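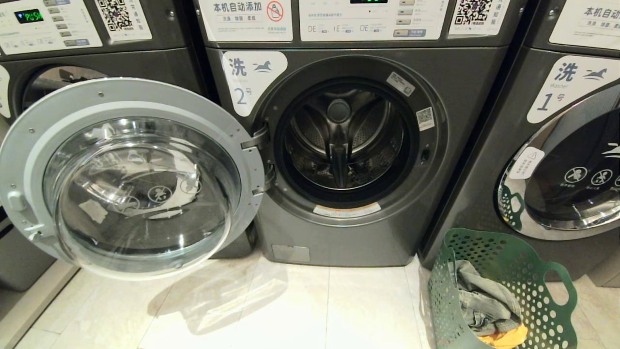
The long way round for Hekholm Primary

Seventeen miles in a day, on foot, for a school minibus. Ewan Tosh says it out loud and still winces. "I teach P6. I am not a walker. I own one pair of boots and they were my brother's."

We're in the school office at ten to eight on a Thursday, the only half hour he could find. Phone going. A child at the hatch with a nosebleed. Tosh has a map spread over the photocopier and a piece of toast on top of the map, and he is trying to show me where the route goes wrong.

It goes wrong at Laing. Used to be a path there, along the back of the old quarry and down to the shore road. Winter before last a good chunk of the bank slid off and the path went with it, so now you either go up and over or take the verge, and the verge is no place for kids. Up and over, then. It adds two miles. Hence seventeen, and not the nice round fifteen that was on the first lot of posters, which had to be pulped.

The sponsored walk is in September, first weekend the children are properly settled back. Adults and the oldest pupils do the full loop, Hekholm to Plernach and home by the hill. Everyone else joins at Plernach hall for the last stretch, or does laps of the playing field if their legs are really short. The nursery is doing laps with trikes.

Why a minibus? Because they haven't got one. The last one failed its test in spring and the garage man just shook his head. Since then every swimming lesson means a hired coach, and hired coaches out here cost the same whether you put nine children on or fifty. So swimming went from weekly to fortnightly, then the netball fixtures got dropped, then the choir didn't go to the festival. Small things. They add up, and the parents noticed before the council did.

"My daughter's in the choir," says Ha-neul Pyo. "She practised the same three songs from January. In the bath. In the car. Then no festival. I still know all the alto parts."

Pyo runs the money side. She moved to Hekholm for her husband's job and had no plan to get involved in anything, went to one parents' evening, asked a question about gift aid and came out with a folder. She's good at it. Brisk. She has got the sponsor forms down to a single sheet, both sides, with a box for the postcode that people will finally fill in becuase it's now shaded yellow and the old one wasn't.

There are 253 names on the walkers' list when I look. The school roll is nowhere near that. Grandparents, then, and former pupils, the whole of the Plernach badminton club, a couple driving up from the south who met in the P7 class and haven't been back for decades. A dentist. Somebody has entered a dog, with its own sponsor form, and the dog is doing rather well.

Money first. Sponsorship is per mile or flat, whichever you like. Most go flat. Pyo prefers it, less chasing. Cash can go in an envelope to the office, there's a card reader on the day, and the rest is online. No minimum. She's firm on that. When she was at school herself there was a minimum and her mother quietly made it up, and she's never forgotten the look of it.

Then the big donor, who isn't so very big. Curkeo, the joinery firm at the end of the pier road, has said it will match whatever the children raise, up to a limit it would rather I didn't print. They've also lent trestles and a generator. And twelve high-vis vests, size enormous.

Marshals are the headache. Tosh wants one at every gate and road crossing and he is short. Not by a lot, but short, and it's the hill gates he can't fill, the boring ones, where you stand in the wind from breakfast and see people in clumps with long gaps in between. Last week he was offering a flask of soup and a camping chair to anyone who'd take the top gate. This week it's soup, chair and a fruit cake. I find I've put my own name down. Not sure how that happened.

Food at the halfway point is soup as well, lentil or tattie, plus rolls. Tea in the urn. The hall kitchen has one working ring so most of the soup will come ready heated in big pots in the backs of cars, and there's been some discussion of lids. Bring your own mug. Allergies to the office by the Thursday before, please, they mean it.

What about weather? Tosh shrugs. If there's lightning or the hill's in thick cloud they'll drop to the low route, out and back along the shore, and the money counts just the same. Rain on its own won't stop it. He did a trial run of the whole thing in July with his brother, who wanted to see what was happening to his boots. It took them most of the day and they got lost above Laing, at a fence that wasn't on the map. There's now a strip of orange tape on that fence. There is also going to be a person beside the tape.

I walk a bit of it with Pyo after the school run, the easy end, from the school gate to the first stile. She goes fast. She talks about seat belts mostly, and insurance, who'd be allowed to drive the thing and what age they have to be. There's a decent second-hand one they've got their eye on, low mileage, belonged to a bowling club. Seats sixteen plus the driver. It might be gone by September, in which case there'll be another. She's seen four already. One smelled of fish.

At the stile she stops to check the step, which wobbles, and writes STILE in biro on the back of her hand. Under it, already there from earlier, is MUGS.

Would they do it again next year? She gives me a look. Tosh, when I ask him back at the office, says ask me on the Sunday, when I can't get down the stairs. The toast has gone from the map and left a buttery square just west of Plernach. The children have made the posters again, by hand this time, and the new ones are going up along the corridor while we talk, seventeen in wobbly felt tip, one with the 7 backwards.

Walkers set off from the school gate at half past eight. Shorter walk leaves Plernach hall at one. Entry forms from the school office or at the shop in Hekholm, and if you can do a hill gate, even just the mornng, ask for Ewan.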